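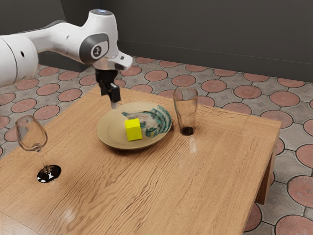
Clisano home build: simulating the table before I cut the real one

Brotness workshop forum > Arms and grippers

plate_and_block
18 Feb 2020
Hello all. I am still building the bench for my arm at home, so in the evenings I work in simulation. The task is simple to say: yellow block, plate, move from one to the other. I made the table crowded on purpose, with two glasses and a green patterned thing on the plate, because my real kitchen table is also like this. The project is called Clisano and it has 14 short scripts now, one for each motion. I would like opinions on the approach height before I continue.

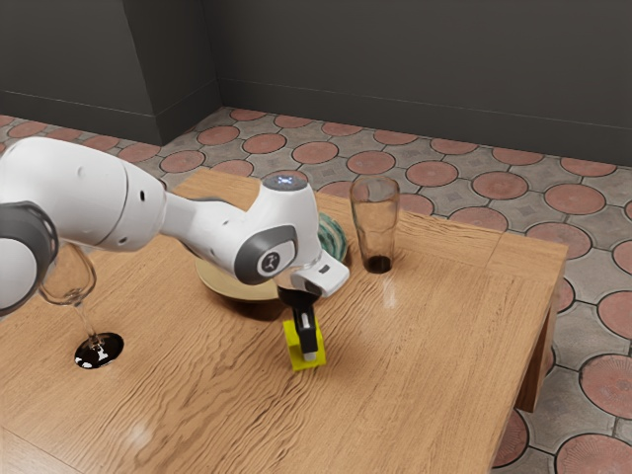 Low position at the block, with the plate behind the wrist.

My doubt is this low position. The long link passes near the wine glass, and I don't know how much margin is normal.

oak_and_solder
Nice floor tiles :) I would remove both glasses until the grasp is reliable. You are solving two problems at the same time and you will not know which one failed.

plate_and_block
I understand, but I don't agree fully. If I tune everything on a clean table, I must tune it again later. With my last build in September I did exactly this and lost 2 weeks.

tin_bearing
I am with the original poster. Keep the glasses, but make the arm go up before it goes sideways. In our shared room at Zavolico we use 60 mm of clearance over the tallest object and that is enough for slow motions. Can you show the fingers near the plate?

plate_and_block
Yes, from the same setup: 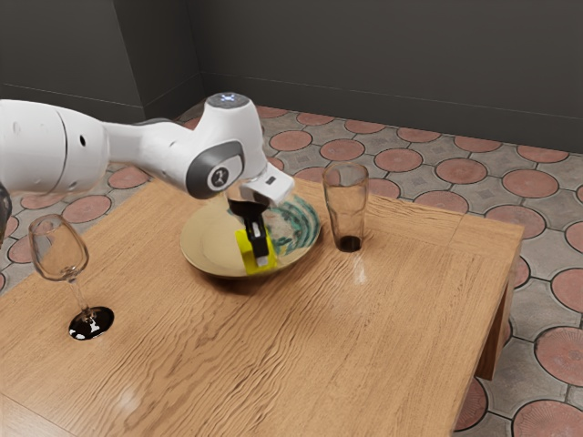 Yellow block between the fingers, at the front edge of the plate.

oak_and_solder
That is very near the rim. A small error in height and the real fingers will push the plate. I still say clean table first, sorry.

tin_bearing
The rim can be handled with a higher release point. I would worry more about the varnish. Your wood is shiny, and if you find the block by color, reflections will give you trouble. Do you have a close view of the block?

plate_and_block
I have one. I use a yellow threshold and then I take the biggest area.

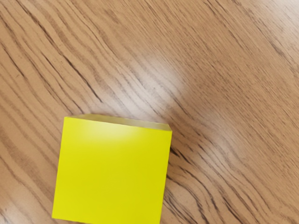
The threshold works on most renders, but I did not yet try it with the lamp in another place. I plan to make 3000 renders with random light, run by Jenkins at night, and look in the morning at the ones where the area is too small.

tin_bearing
Good plan. Move the lamp low too, not only left and right.

oak_and_solder
And do one batch without the glasses. Then you can compare and tell me I am wrong.

plate_and_block
Fair — I will do both batches and post the numbers in this thread.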